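### 4.2 Small items left on surfaces

The larger things in the homes were easy to place. A saucepan went back to a cupboard, a coat to a hook, and the people doing the tidying seldom stopped to discuss either. The small items took up most of the talk. Over the study period the households in Skirnton and Kevberg set aside almost 100 small items that had been lying on counters, tables, beds and window sills and that did not go straight to a known place. This section deals with those items and with the words people used for them.

We sorted the items into 5 classes: fasteners, caps and lids, parts of something else, writing and cutting things, and unnamed. The first four follow the scheme in Štefanec, with one change. Štefanec puts battery covers with caps and lids. We moved them to parts of something else, as the participants nearly always named the device first ("that's off the remote") and the cover second. The fifth class is our own. An item was entered as unnamed when neither the person tidying nor a second member of the household could say what it was or what it came from.

The unnamed class was larger than we had planned for. Most of its items were dark, rounded and about the length of a finger or less. Black and gray plastic was common, though in several cases we could not settle the material even with the item in hand. Participants tended to describe these things by what they might do – "a stopper", "a handle off something", "a foot for a chair" – and often gave two or three such guesses in a row. We recorded the first guess and the last guess separately. They agreed in fewer than half the cases.

Fragments were treated apart. A fragment was any piece too small or too irregular to be put away: crumbs, chips, bits of thread, dried soil. Fragments were wiped up or ignored, and we did not give them entry numbers. The line between a fragment and a small part was drawn by the household and not by us, and it moved from home to home. In one Skisness kitchen a chip of dark plastic was kept in a saucer for the whole of January in case it turned out to belong to the kettle.

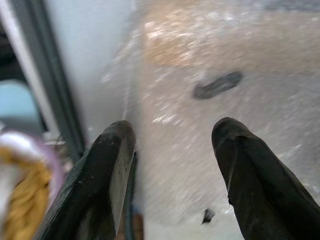
**Figure 2.** Elongated dark gray item on a pale surface, with a much smaller dark fragment nearby. The outline alone does not settle what the item is.

The item in Figure 2 shows why shape was a poor guide. An oval or capsule outline fits a cap, a small tool or some sort of handle about equally well. Ketill Laxdal, who coded the still images, was asked to assign a class from the outline only and to mark the entry as uncertain wherever more than one class was possible. Dark rounded items took the uncertain mark more often than any other kind. Items with a visible hole, thread or clip rarely did.

The surface mattered as well. On pale surfaces dark items stood out and were picked up early, often before larger things that matched their background. White and clear items on the same surfaces were missed on the first pass and found by touch, usually while wiping. Patterned or shiny surfaces slowed people down in a different way: participants reached for highlights and marks, then drew the hand back. We noted this in 6 of the homes, all with a glossy covering on the main work area. We did not measure the delay.

What happened next depended on whether there was a place for things without a place. Every home but 2 had one. It was a drawer in most of the Skirnton homes, and a jar or tin in Kevberg, where the kitchens are smaller and drawer space is short. Unnamed items went there with little discussion once the guessing was over. In the homes with no such place, they were moved from one surface to another, and we logged the same item on the kitchen counter, the hall shelf and the counter again.

Throwing an unnamed item away was rare. Participants said they would need to know what it was first, and a few kept items they openly believed to be rubbish. Caps and lids had no such protection. A lid whose container could not be found was thrown out within the same session in most homes, even when it was clean and whole. One participant in Skisness put the difference this way: a lid on its own is finished, but an odd part might still be wanted by something in the house.

The counts by class and room are given in Table 3. Items that were moved more than once are entered under the room where they were first logged.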